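Trindholm Valley Residents Association
Minutes of the Regular Meeting, December
Held in the community room at Hernine Hall
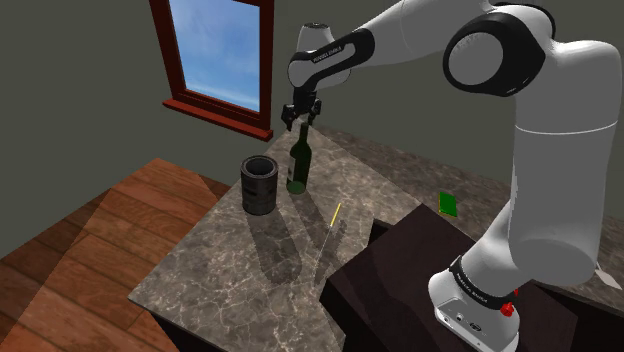

A robotic arm above a green glass bottle on a marble countertop (computer rendering).

Present: Padmavathi Ramasamy (presiding), Abilio Collado (secretary), Shahzad Rana (water and wells), Zaid Smadi (roads and access), Baltasar Carretero (landowner liaison), and 19 residents who signed the attendance sheet.

Apologies: None received.

1. Call to order

The meeting was called to order at 6:30 p.m. A quorum was present. The agenda was adopted with one change, moving the item on the Nivard crossing ahead of the item on road grading at the request of Mr. Smadi.

2. Minutes of the previous meeting

The minutes of the previous meeting were read. Ms. Ramasamy noted that the rainfall reading under item 4 had been entered for the wrong gauge and should refer to the gauge at the upper farm. The minutes were approved as corrected.

3. Water supply during the dry season

Mr. Rana presented the water report. The creek stopped running above the Nivard crossing in the second half of last month. The shared well remains in service, but its recovery time after pumping has lengthened. The spring that feeds the lower storage tank is still flowing at a reduced rate.

The lower tank holds 3,000 gallons when full. Mr. Rana reported that it has not filled overnight since the creek stopped, and that on two mornings the float valve was found open with the level below the outlet for the upper houses. The valve has been cleaned and reseated. He asked that residents on the upper line report any loss of pressure on the same day.

Residents discussed the present pumping schedule. Several households on the upper line stated that the evening period falls too late for families with small children. Households on the lower line were generally satisfied with the schedule and did not wish to see it shortened. Mr. Collado suggested that the upper line be served first in the evening and the lower line first in the morning.

Motion (Collado, seconded by Smadi): That the upper line be served first during the evening period until the creek is again running at the crossing, and that the schedule be posted at the hall and at the pump house. Carried, one opposed.

A resident asked whether garden watering would be restricted. Mr. Rana replied that the existing rule remains in force: hand watering only, before 8 a.m. or after sunset, with no hoses left running. Fruit trees planted within the past year may receive water on both pumping periods. Drip lines connected directly to the shared supply are not permitted during the dry season.

4. Nivard crossing

Mr. Smadi reported that the concrete apron on the downstream side of the crossing has been undercut and that a gap has opened beneath it. Light vehicles may continue to use the crossing. Trucks delivering water, gravel or building materials should use the ridge road until repairs are made.

Two methods of repair were presented. The first is to fill the gap with stone and pour a new edge over it. The second is to remove the apron entirely and set a larger culvert. Mr. Smadi recommended the first method for the present season, with the culvert to be taken up again after the rains. Mr. Carretero stated that the Carretero family would allow stone to be taken from the old wall along their lower pasture at no charge, provided that the gate is kept closed and the section nearest the corral is left standing.

Motion (Smadi, seconded by Rana): That the apron be repaired with stone and concrete while the creek bed is dry, and that the offer of stone from the Carretero property be accepted with thanks. Carried unanimously.

Ms. Ramasamy asked that a sign be placed at both approaches before the work begins. Mr. Smadi will arrange for the signs.

5. Road grading

The ridge road was last graded before the previous rains. Mr. Smadi reported washboarding on the long hill and loose rock at the second bend. The operator who graded the road last year is available and has quoted the same hourly rate. It was agreed that only the hill and the bend will be graded at this time, with the remaining length to be inspected after the first heavy rain.

A resident of the ridge requested a lower speed on the hill in view of the dust reaching nearby houses. The request was discussed without a motion. Drivers are asked to keep to a slow speed between the bend and the water tank.

6. Rainfall and temperature records

Mr. Collado read the records kept at the hall. The last measurable rain fell 60 days before the meeting. The highest afternoon temperature in that period was 105 degrees, recorded at the hall thermometer, which stands in shade on the north wall. The upper farm recorded lower temperatures throughout.

Ms. Ramasamy noted that the record book for the upper farm has three blank pages from the change of keepers and asked whether any resident had private readings that could be used to complete it. Two residents offered their notebooks. Mr. Collado will copy the entries and mark them as coming from private gauges.

7. Livestock on the common track

Mr. Carretero reported that cattle have been moving down the common track toward the spring in the late afternoon. The fence near the spring box has been pushed over in one place. The owners have been contacted and have agreed to repair it. In the meantime a temporary trough will be placed on the pasture side and filled from the owners' own supply.

A question was raised about responsibility for the spring box lid, which is cracked. Mr. Rana stated that the lid belongs to the association and will be replaced from the maintenance fund.

8. Other business

The key to the pump house is to be returned to the hook inside the hall after each use. A second key will be cut and held by Mr. Rana.

The hall will be closed for two evenings while the floor is sealed. Groups with bookings have been informed.

9. Adjournment

The next meeting will be held at the hall at 6:30 p.m. The water schedule and the crossing repair will be carried forward on the agenda. The meeting was adjourned at 8:10 p.m.

Respectfully submitted,
Abilio Collado, Secretary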